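Dundedier Pedestal Mount and Floor Cell Kit

Part of the Dawber range of fixed-base workcells. Page revised August 12, 2020.

Overview

The Dundedier is a floor-standing pedestal for small and mid-size robot arms, sold alone or with the materials for laying out a low pick-and-place area at its foot. It is meant for labs and short-run shops that need an arm to reach down to objects resting on the floor instead of on a bench. A bench top is easier to clean and easier on the back. A floor cell gives more reach in every direction and leaves nothing under the work for the arm to hit except the floor itself.

Pedestal

The column is a boxed steel section with a rib up the center and gussets on both sides. The gussets meet a rectangular foot plate, drilled along the front edge for anchors. Finish is white powder coat. The top plate is ordered separately and is cut to the bolt pattern of the arm. Send us the drawing from the arm maker and not a measurement taken off the part. We have cut plates from tape-measure dimensions and then cut them again.

Column mass is 56 kg without the top plate. Two people should place it. Once the foot plate is bolted down, check the column for plumb in both directions and shim under the plate as needed. Shims are in the bag with the anchors. Retorque the anchors after the first 8 hours of running, then whenever the arm's home position is checked.

The pedestal must be anchored to concrete. It can be stood on a wood floor for fitting up, with the arm off. It is not rated for any motion in that state.

Floor Cell Kit

The kit contains brown kraft paper on a roll, blue painter's tape, a chalk line, a printed layout sheet and a set of round white plates used as test objects. Paper and tape are ordinary stock and can be replaced locally. The plates can be too, but read the note on test objects first.

Paper goes down first, up to and around the foot plate. Overlap the seams and keep them away from the cells that will be used most. Creases left by the roll relax overnight if the paper is weighted at the corners.

Tape goes down second. Start with the center line, which runs straight out from the middle of the foot plate, and take the other lines from it. The lines are for the operator, who uses them to put objects back in the same cell between runs. They are not calibration marks. The control software does not read them, and a line that wanders or wrinkles does no harm as long as the operator can tell one cell from the next. Customers who need a measured grid should order the Wukier target board, which is machined and has a certificate.

Test Objects

Plates are a harder object than they look. The rim stands only a little above the floor, so a parallel gripper has to come in low and at an angle. A white plate under a strong lamp also loses its rim in the camera view, and the same plate one cell over may read perfectly well. We recommend testing grasp detection with plates in several cells under the lighting that will be used in production, before any tuning. If one cell fails every time, move the lamp before changing the software.

Use plates of one pattern within a test set. Mixed patterns are fine for a later trial - record which is which.

Lighting and Camera

Neither is included. A fixed camera above or beside the cell is sufficient for most work. Diffuse light is preferred. The pedestal and arm will shade part of the floor in nearly any arrangement, and the cells in shade should be left out of the layout or lit from a second side.

Known Limits

The pedestal is built in one height. A taller version was quoted in January and is not in production.

Kraft paper tears under a dragged gripper. Set the lowest travel height with the paper in place and allow 2 mm of clearance over it. Suction grippers can lift loose paper, so tape all seams if one is fitted.

The cell has no guarding. Zavside fence panels fit around it without drilling the column and are listed on their own page. The buyer is responsible for the risk assessment.

Ordering

State the arm model, the payload and whether the floor kit is wanted. Spare paper is sold by the roll, 300 feet to a roll. Top plates are made to order and cannot be returned once cut. Questions on mounting patterns go to Keith Stockdale in applications, who will want the drawing number and the cable exit side. Cable exit is on the rear of the column unless the order says otherwise.

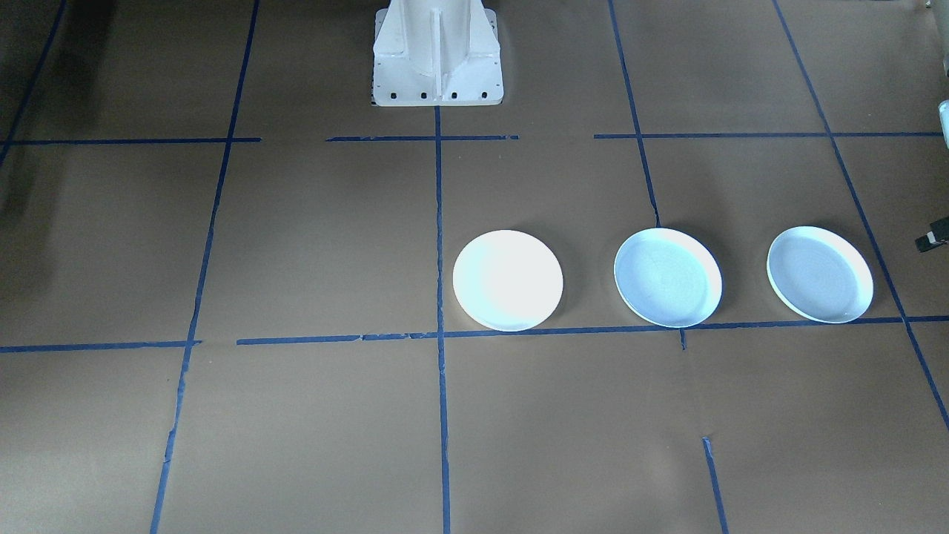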